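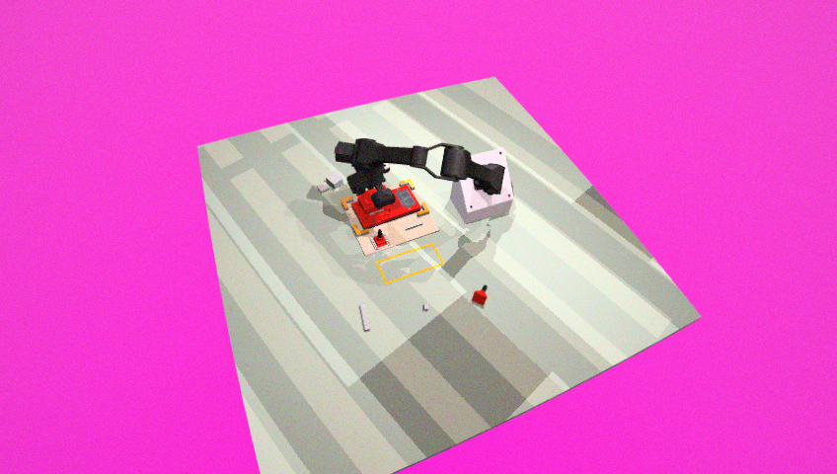
4. Results and discussion

4.1 Data set and exclusions

The final data set holds 2222 moisture readings from 13 stacks of split beech, seven at the Dakwood yard and six at Rircombe. All of the wood came from one felling and was delivered by Rowlands in the same week of April. It was split on arrival and stacked on pallets within two days, and each stack was then followed for 60 days. Five stacks had a cover over the top only, four had no cover, and four were wrapped on the top and on all sides in Rernilwood sheeting. The treatments were spread as evenly as the number of stacks allowed: Dakwood had three top-covered stacks and two of each of the other kinds, and Rircombe had two of each.

Readings were dropped before analysis when the meter pins had been set across a visible crack, when the log surface carried standing water, or when two readings taken in a row on the same log face disagreed by more than the tolerance given in Section 3.2. Most of the dropped readings came from the uncovered stacks on days after rain. This is a source of bias, as it removes more wet readings than dry ones. The effect is to make the uncovered stacks look slightly better than they were, and the differences reported in the next section should be read with that in mind.

All values are moisture content on a wet basis. Work that uses the dry basis gives higher numbers for the same wood, and the two should not be compared without conversion.

4.2 Effect of cover

Top-covered stacks dried fastest at both sites. The mean for this group fell steadily through the first half of the period and more slowly after that, and the driest of the five stacks ended at 17 percent. The curves for each treatment are those of Figure 2 in Section 3, where the final readings had been left out so that the early part could be shown on a larger scale. Adding the final readings does not change the order of the treatments.

Uncovered stacks lost water almost as quickly as top-covered stacks during dry spells. The gap between the two groups opened during wet spells, when the uncovered stacks took up water in the upper rows and gave it back over the following days. The rows near the ground were little affected. When the upper rows are left out of the analysis, the remaining difference between covered and uncovered stacks falls within the spread between stacks of the same kind. The cover therefore appears to act mainly by keeping rain off the upper rows, and we found no sign that it sped up drying in the rest of the stack.

Wrapped stacks dried most slowly. Water left the wood at first, then collected on the inner side of the sheeting and ran down to the lower rows, where several logs had a higher reading at the end of the period than at the start. The sheeting was lifted briefly for each round of measurement, and a stack left fully closed might do worse than those reported here. Mold was found on cut faces in all four wrapped stacks and in one uncovered stack at Dakwood. It was not found in any top-covered stack.

4.3 Effect of site

Rircombe was expected to be the better site. It stands on higher ground and is open to the west, while the Dakwood yard is closed on two sides by buildings. The site effect was in the expected direction but small, and it was not the same for all treatments. Uncovered stacks gained most from the more open site. Top-covered stacks gained a little. Wrapped stacks showed no difference that could be separated from the noise in the readings.

One explanation is that air movement matters only where air can reach the wood. A second is that the sites differed in rainfall as well as in wind — the gauges at the two sites did not agree on several days, and Rircombe had the longer dry spells in the second half of the period. The design does not allow these two explanations to be told apart. A study with stacks moved between sites partway through would do better, although moving a stack disturbs the gaps between logs and brings problems of its own.

Direction had a clearer effect than site. Within each stack, logs on the face toward the prevailing wind were drier than those on the far face at every round of measurement. The difference was largest in the early weeks and had mostly closed by the end. Anyone who checks a stack by testing a few logs from the most convenient side should expect the result to depend on which side that is.

4.4 Position within the stack

Position explained more of the variation than either cover or site. Logs in the center of a stack lagged behind logs on the outside in all treatments, and the lag was greatest in the widest stacks. In the top-covered group, the center logs reached the level of the outer logs only in the final rounds, and in two stacks they did not reach it at all.

Center logs could be measured only by means of the removable sample logs described in Section 3.1. Each of these was drawn out, tested on a fresh split face, and not returned. A replacement was put in its place to keep the shape of the stack. The replacement logs were taken from the same delivery but had been held in a spare stack, and so had a slightly different history from their neighbors. None of them was measured later.

The bottom row behaved differently from the rest. Although the pallets kept the wood clear of the ground, the bottom row stayed wetter than the row above it in every stack. The ground under the Dakwood pallets is packed gravel and the ground at Rircombe is grass, and the effect was stronger over grass. Grass grew up through the pallets at Rircombe during the period and was cut twice. We did not record the bottom row before and after cutting, so the share of the effect due to the grass itself is unknown.

4.5 Surface readings as a guide to inner moisture

Most owners of small meters test the outside of a log. To see how far this misleads, the outer face and a fresh split face were both read on all sample logs. Outer readings were lower in nearly every case. The gap was wide in the first weeks, when the outside of a log dries well ahead of the inside, and narrowed as the period went on. After rain the relation turned around for a short time in the uncovered stacks, with the outside reading higher than the inside.

No single correction fits these data. A correction that works late in the period gives values that are much too low early on, and one that works early overstates the moisture of wood that is nearly ready. We see little use in refining such a correction for beech. Splitting one log and testing the new face takes less than a minute and avoids the problem.

Pin depth was fixed throughout, and the pins were pushed in along the grain. A small set of readings taken across the grain was lower, in line with the notes supplied with the meter. These readings were not used in any of the results above.

4.6 Limits

The work covers one species, one season, and one length of log. Beech splits cleanly and dries quickly compared with oak, and the period of 60 days would be too short to show the same pattern in a slower wood. Spring weather at both sites was mild. A summer start would probably reduce the differences between treatments, while a fall start would be expected to increase them.

The number of stacks is small. With four or five stacks per treatment, one badly built stack can shift a group mean, and at least one of the uncovered stacks at Dakwood leaned early in the period and was rebuilt — its readings were kept, with the rebuild noted in the log. Leaving that stack out widens the gap between the covered and uncovered groups by a small amount and has no effect on the ranking.

Resistance meters are also less reliable in very wet wood, and the earliest readings fall in the range where the maker gives no stated accuracy. They were used to set the order of the stacks at the start and were not used to calculate drying rates. Oven-dried samples were taken only at the end of the period. They agreed well with the meter for the top-covered and uncovered stacks, and less well for the wrapped stacks, where moisture varied over short distances within a single log. Oven samples at the start and midpoint would have allowed the whole curve to be checked, and they are included in the plan for the second season at Rircombe.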